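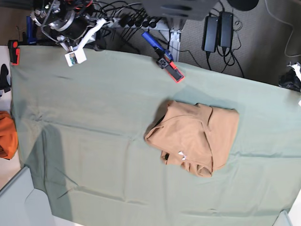
The Year I Finally Learned to Fold a Sweater

I'm 59 years old, I've owned sweaters my entire life, and until last October I stored every one of them in a wad. My friend Ayanda Jacobs opened my closet looking for a scarf, stood there a while, and then asked if I'd been robbed. So I took a class!

The class was at Bellel, a little fabric and mending shop, and it was taught by Amado Dalisay, who folded stock in a department store for 17 years and still can't walk past a messy display (he told us he once got asked to leave a shop for fixing theirs). The first thing he talked about was the surface. I'd always folded on the bed, and he winced when I said so. A bed dips, the sleeves wander off, and you end up chasing a corner. He likes a big plain cloth over a table, pulled snug, because knits don't skate around on it the way they do on bare wood.

Then the fold itself. Sweater face down, smooth it from the middle out with the flat of your hand, bring one side in, lay the sleeve straight down along it, do the other side, and then fold up from the hem. Stop there and look. My first try had one beautiful edge and one that looked like a dinner roll, and Amado said that was fine as long as the beautiful edge faced the front of the shelf. I loved him for that.

I went home and cleared off the dining table, dug out an old green tablecloth, and got to work.

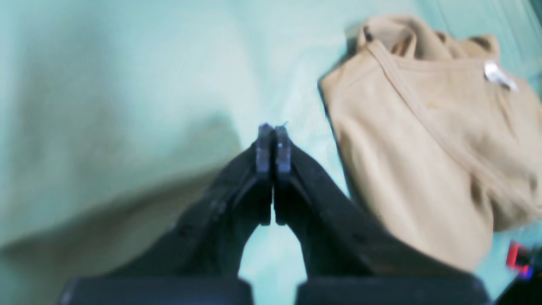
It took me most of an evening, with the radio on and a pot of tea going cold. I did camel, gray, navy, and the orange thing my sister gave me that I will never wear but can't part with. By the seventh sweater my hands had more or less got it. Cardigans are still a mess – the buttons throw me off every time – and I've given up on anything with a hood.

Ayanda came by again last week and opened the closet without asking. She looked at the stacks, took a blue pullover off the top, and wore it home. I haven't seen it since.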